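Berchtold Opens Compliance Desk for Small Firearms Dealers
New service covers bound book reviews, inspection preparation and license renewals

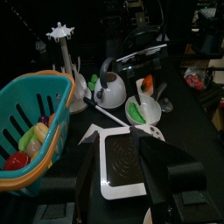
A second set of eyes on the records

Berchtold, which has provided recordkeeping help to federally licensed firearms dealers since 1996, will open a compliance desk in September for shops with four or fewer employees. The desk will review acquisition and disposition records, check transfer forms for missing entries, and help owners get ready for inspections and license renewals.

The company already works with 764 licensees, most of them mid-size retailers and gunsmiths. Owners of smaller shops have asked for a lower-priced service that does not require a yearly contract.

"A two-person shop keeps the same kind of bound book as a big store," said Eirini Alexiou, director of dealer services. "The owner is usually doing it after closing, and a skipped line can sit there for years before anyone catches it."

How it works

Dealers send scanned pages or an export from their software. A reviewer goes through the entries and sends back a written list of items to look at, with page and line references. Berchtold does not make changes to a dealer's records. Any correction is made by the licensee, who remains responsible for the book.

Reviews are handled by a team led by Michalis Vrettos, who joined the company from Mekside, a software maker for pawn and sporting goods stores. Most reviews should take around 30 business hours from the time the records come in. Larger books - for example, those carried over from a previous location - may take longer and will be quoted separately.

The desk accepts files from the Plutska and Dralard inventory programs as well as plain spreadsheets. Handwritten books are accepted if the scans are readable.

What is not included

The desk does not give legal advice and will not represent a dealer before any agency. Dealers who have received a notice of violation or a revocation notice should speak with an attorney first. Trust and estate transfers are also outside the service for now.

Enrollment

Sign-up forms will be available on the Berchtold website when the desk opens. Current customers can add the service through their account representative. Questions from dealers and trade groups may be directed to Pantelis Stefanou in the customer office, open until 5 p.m. Eastern.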